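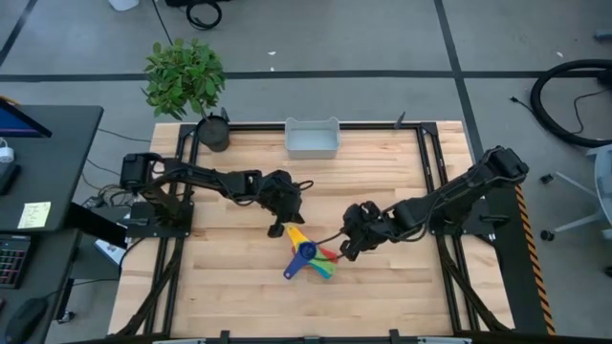

3.2 Household measures and portion error

Cooks in the Gurotberg survey were asked to portion flour and oil without a scale. Most used sets of colored, flat-handled pieces much like measuring spoons, and 19 of the 72 households picked a size by color alone.

Flour was the harder item. Packed flour weighed up to 30 percent more than sifted flour at the same volume, in line with Prendergast's April trial.
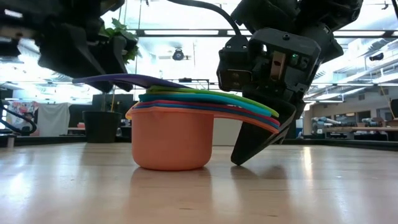
Figure 7. Nested measuring cups with a purple cup held above the stack.

Oil portions varied less. We therefore applied a correction to flour only, using the Samex density table, 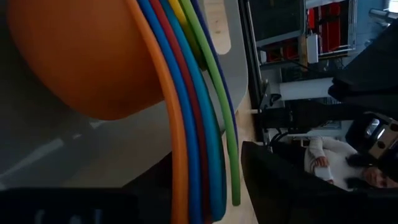

and left all liquid entries as they were recorded in the household diaries.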